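How to Teach a Heavy Board Game to a New Group

Teaching a long game is a separate skill from playing it well. You can know every card in the deck and still lose the table ten minutes into the explanation. The method below is the one I use for games that run over 3 hours. It also works for shorter ones if you trim it.

I'll use Malenport as the running case. It's a harbor-building game published by Grekico, and it has enough moving parts to cause trouble: a ship auction, a worker track, two kinds of contracts and a market that drops at the end of every season. If you own something else of about the same weight, swap in your own terms.

What you need

A copy of the game with the components sorted
The rulebook, with the pages you look up most marked with sticky notes
One player aid per person
A single index card and a pen
A timer or a phone

Step 1. Play both sides by yourself first

Set the game up for two players and run both seats. You don't have to finish. In Malenport I play through two full seasons, which covers every phase at least twice. Stop each time you have to open the rulebook and write the page number on the index card. Those are the same spots where your group will stop you.

Read the rulebook again after this solo run. The second reading goes faster, and you'll catch the rules you got wrong. I played my first several games of Malenport paying for ships before the auction closed instead of after, and it changes how much cash people keep in hand.

Step 2. Decide what to leave for later

Go through your list of rules and mark each one as "before we start" or "when it comes up." A rule belongs in the first group if not knowing it could lead someone to a bad choice in the first round. Everything else can wait.

For Malenport, my "before we start" list is:

How the game ends and how points are scored
The order of the phases
What a worker can do
How the auction works
The market drop

My "when it comes up" list is:

Ties in the auction
Running out of crates
Storm cards
Selling a warehouse
The late contracts, which don't enter the deck until the third season

Tell people you're doing this. Say out loud that there are storm cards, that they come in later, and that you'll explain them at that point. Players get annoyed when a rule shows up that they had never heard of. They rarely mind one they were told to expect.

Step 3. Sort the components before anyone arrives

Malenport has 200 wooden crates in four colors, and they all come in one bag. If you sort them with people sitting there, you lose the first quarter hour. Put each color in its own bowl. Shallow bowls are best, because people can see how many are left without reaching in.

Give each seat its starting pieces in a pile: player board, workers, starting coins, one ship. Put the player aid on top. When people sit down they'll pick things up and look at them, and that does part of the teaching for you.

Leave the central board in place but don't deal any cards yet. Cards on the table get read, and people who are reading aren't listening.

Step 4. Start with the goal

The first sentence should say who the players are and the second should say how they win. For Malenport: "We're all merchants building up the same harbor. After four seasons, whoever has the most prestige wins."

Then list where the points come from. Keep it to the main sources and give a rough sense of size. In this game a contract is worth a few points, a finished pier is worth a lot, and leftover money is worth almost nothing. You don't need exact numbers here, since they're printed on the board. What you want is for everyone to know what they're aiming at before they hear how to get there.

A lot of rulebooks put scoring on the last page. Teach it first anyway.

Step 5. Walk through one season

Go through the phases in the order they happen. Touch the part of the board you're talking about each time. Move a real worker, take real crates and put them on a real ship. Then put it all back.

Keep each phase to a minute or two. The auction gets more, because it's the part people find hard. I run a fake auction with everyone bidding for one ship, using their real coins, and then hand the coins back. It takes a little longer than describing it but cuts out most of the questions later.

Don't explain strategy in this part. If someone asks whether it's better to go for piers or contracts, tell them both can win and move on. You can give one or two hints once the rules are done.

Step 6. Handle questions in two groups

Some questions are about what you just said. Answer those right away. Others are about something you haven't reached. Say "that's coming up" and keep going, and make sure you do come back to it.

If a question has you reaching for the rulebook, check your index card. If the page number is there, look it up. If it isn't, make a ruling for tonight, write the question down, and find the answer after the game. Long lookups during the teach are the main reason people drift.

Step 7. Give a small amount of advice

Before the first turn, I tell new players these things about Malenport:

Keep enough money for one ship each season.
Don't take more than two contracts at a time.
The market drop is bigger than it looks.

That's enough. More than this and you're playing their turns for them. If there is a common mistake that would ruin someone's whole game, warn them about it. Smaller mistakes are part of learning, and they make for a better second game.

Step 8. Play an open first round

Go first yourself if the rules allow it, and say what you're doing as you do it. "I'm putting a worker on the crane, so I take two crates, and they go on my ship." Keep that up for the first season only. After that it gets in the way.

Let people take back a move in the first season if nothing new has been revealed. From the second season on, play it straight. Announce the change so it doesn't surprise anyone.

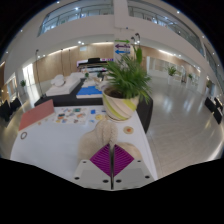
Step 9. Bring in the held-back rules

When a rule from your second list comes up, pause the game and explain it to the whole table, including the people it doesn't affect yet. Then resume. I keep the list on the back of the index card and cross off each one as I cover it. If we get to the third season and storm cards haven't come out, I explain them anyway.

Step 10. Take a break at the halfway point

Stop after the second season for five or ten minutes. It's a natural spot to get drinks, and people often come back with a question they didn't want to ask during their turn. Ask each player if there's anything on their board they don't understand. Asking the whole table at once usually gets you silence.

How long should all this take?

For Malenport, my teach runs 14 minutes from sitting down to the first turn. The first time I did it, it ran close to an hour. Most of the difference came from sorting ahead of time and moving rules to the second list.

Set the timer when you start talking. You don't have to stop when it goes off, but it's useful to know which section is running long. For me it was always the worker track.

Common problems

One player already knows the game. Ask them before you start to hold their comments until the end. Two people teaching at once is hard to follow. You can give them a job, like running the bank or turning the season marker.

Someone arrives late. Don't restart. Seat them next to you, get the others going on the first turn, and catch the new person up on the phases. In Malenport you can deal a player in at any time during the first season with the standard starting coins.

Someone wants to read the rulebook instead. Let them. Some people learn better that way. Send them a link to the rules a few days before next time.

The group is larger than the game handles well. Malenport says it plays up to five, but the fifth seat adds a lot of waiting. With a new group I stop at four and set up something light for the rest. Fekete, the dice game from Fastbridge, is a good fit and needs almost no explanation.

You find out you taught a rule wrong. Say so as soon as you notice. If fixing it hurts one player, finish the game with the wrong rule and correct it next time. If it affects everyone equally, switch at the start of the next season.

After the game

Look up anything you ruled on and send the answers to the group. Update your index card and keep it in the box. I have one in nearly every heavy game I own, and when a game comes off the shelf after months away, the card gets me ready to teach it faster than the rulebook does.

Try to schedule the second play within a few weeks. Heavy games fade quickly, and if the gap is too long you'll be starting over from Step 4. For a group that played recently, a recap of the phases and the scoring is all they need, and you can deal the cards right away.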